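Planning the equipment for a second handling station
Project report, Talholm student workshop
Liliana Greco and Kagiso Msimang
Supervisor: Edeltraud Ruppert

1. Background

The workshop has one station with a robotic hand, used for picking up and moving small packaged goods. It is shared by several project groups and is booked most evenings until eight. Our task was to plan a second station and draw up a list of what to buy, what to borrow and what to make ourselves. We were not asked to design anything new. The limit for small parts was set at 100 euros. The hand and the arm are paid for from a different budget, but we had to recommend a supplier.

2. What the station needs

We started with a list of everything on and near the existing table. The large items are easy to remember. The small ones were missing from the old list altogether: cloth for the tabletop, spare cable, screws, sticky notes, boxes to pick up. Ute Gerlach, who ran the station before us, had bought most of these herself and kept no receipts, so we had to price them again.
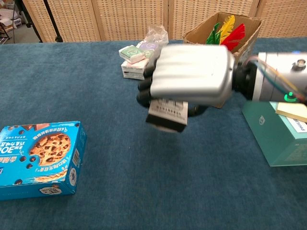
Test goods took more thought than we expected. They get crushed and have to be replaced. We decided to use ordinary shop packaging in mixed sizes and to ask other students for empty boxes, which costs nothing. An empty box weighs much less than a full one, so we added a bag of rice to the list for filling them. Bags and other soft packaging are also needed, as a hand that copes with stiff card may not cope with film.

The cloth has to be bought in one piece. We chose felt from the roll and allowed for a spare.

3. Suppliers

We asked three firms for a quote on the hand: Sadex, Koluveo and Kohlhase. Sadex had the lowest price but charges separately for the mounting plate and the power supply. Koluveo includes both, and gives 2 years of warranty. Kohlhase answered in January, after our deadline, and we left them out of the comparison.

With the extras added, Sadex and Koluveo are close. We recommend Koluveo because of the warranty and because spare fingers can be ordered one at a time – Sadex only sells them as a set of 5.

4. Open points

Delivery takes longer than the term plan allows, so the table and cabling should be ready first. Soledad Bustamante has offered us a used table, still to be measured. We also have no price for transport.

The small parts list comes in under the limit if the table is free. If it has to be bought, the spare felt and the second set of cables will be dropped and ordered next term.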